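Pulse Diagnosis Needs a Written Record
25/10/2024

Students of traditional Chinese medicine learn the names of the pulses early: wiry, slippery, choppy, thready, and so on. They learn much later, if at all, to write down how a given reading was taken. I consider this the weakest point in current clinic training.

A chart that says "wiry, left middle position" is incomplete. It omits the depth at which the quality was felt, the time of day, whether the patient had eaten, and how long the fingers stayed in place. Two practitioners can agree on the word and mean different sensations. At the Skallville teaching clinic, Amado Panganiban had pairs of students read the same 74 patients in June without conferring. Agreement on rate was high. Agreement on quality was poor, and the charts gave no way to find out why.

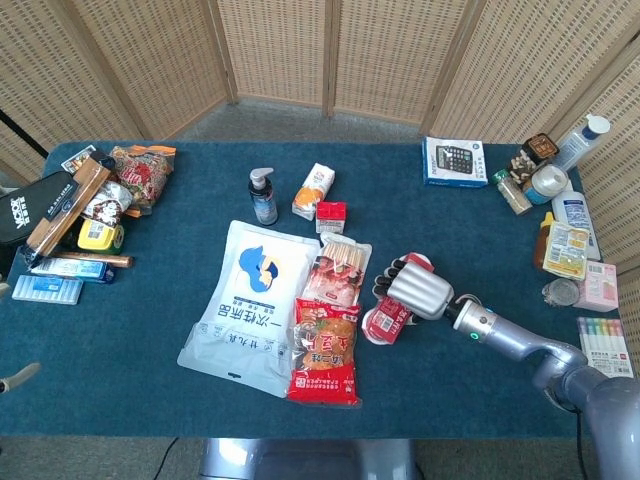
What the chart should contain

I propose seven fields: position, depth, width, force, rhythm, quality, and conditions of the reading. The first five can be recorded on a plain scale. Quality should come after them and should follow from them. If it does not, the reading should be repeated.

Edgardo Talavera has objected that this slows the intake and trains the hand to look for categories. The first objection is correct. The form adds two minutes per patient. On the second, the categories are already in use; the form only puts them on paper, where a supervisor can check them.

The Sillonwood clinic still leaves one blank line for the pulse. I would replace it before the next intake of students.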